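Make the Bed Last

By Huguette Fleury

41 shares
12 comments

Most advice on keeping a bedroom in order starts with the bed. Pull up the sheet first thing, the advice goes, and the rest of the day will follow. I did it that way for most of my adult life, and I think it is wrong for anyone who lives in a small place.

I rent one room and a kitchen in Wesilport. The bed takes up most of the room. There is a chair, which holds coats, and a shelf behind the bed, which holds whatever I have not dealt with. That leaves the mattress as the only wide, flat, clean surface I own. I fold laundry on it. I sort mail on it. When I pack for a trip, I pack on it. In September, when I did my taxes late, I did them there too, sitting cross-legged with the receipts in rows by month.

A person with a dining table can afford to treat a bed as something to look at. The rest of us use it as a table for sixteen hours and sleep on it for eight. Making it at seven in the morning means unmaking it by nine, or working around it, and I got tired of moving the same two cushions to the floor and back.

My neighbor Washington Rangel disagrees. He was in the army and he makes his bed before he makes coffee. He told me a messy bed is an unpaid bill. I have seen his apartment, and the bed is very good. The kitchen counter has a drill on it, and a bag of onions, and his tax papers. The work has to land somewhere. He has moved it next to the stove, where it can get wet.

When Sadia Mughal and I shared a place on Bhutto Street, she had a rule that nothing with a zipper could go on the bed. Bags sit on bus floors and under restaurant tables, so I understand the rule. I follow a weaker form of it now. A bag can go on the bottom sheet in the daytime if the sheet is due for the wash. On a fresh sheet it goes on a towel. People who find this disgusting usually let the dog up there.

Phones are the harder case. A phone put down on bedding will slide, get covered, and go missing under a fold until it rings. Mine has been through the wash inside a pillowcase. I now keep it to one side of the bed, the same side every day, and I don't put clothes down on that side. Chargers are worse, and I have no fix for them.

I should say something about money, because every article on this subject ends up selling a storage bench. I looked at one from Toltotach that fits across the foot of the bed. It costs 806 dollars, and the one with drawers is 1048. For that price I would have another surface to cover and less floor to stand on. A plain second set of sheets cost me 100 dollars and solved more. 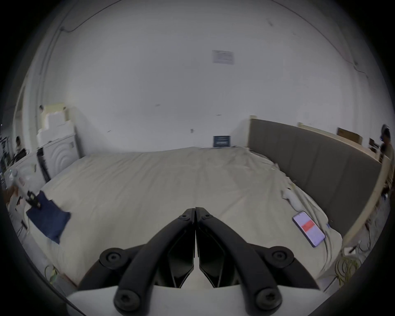

What should come off the bed first at the end of the day?

Small things, before the big ones. A cable or a sock is easy to see while the sheet is flat and hard to find once someone has pulled it up. Bags and boxes can wait, as they are not going to get lost.

After that I shake out the sheet, tuck the two corners that have come loose, and put the pillows back. It takes a few minutes. I do it at ten at night, and I get into a made bed, which is more than the morning people can say. Theirs was made for an empty room.

I know there are households where this would not work. Firdevs Kılıçarslan, who read a draft of this, has three children and pointed out that at ten at night she is not tucking in anything that isn't a child. She makes hers at noon. That seems fine to me. My objection is to the morning rule, and to the idea that a wrinkled sheet at two in the afternoon says something about the person who slept on it. It says the bed is in use.

Share this
Comments (12)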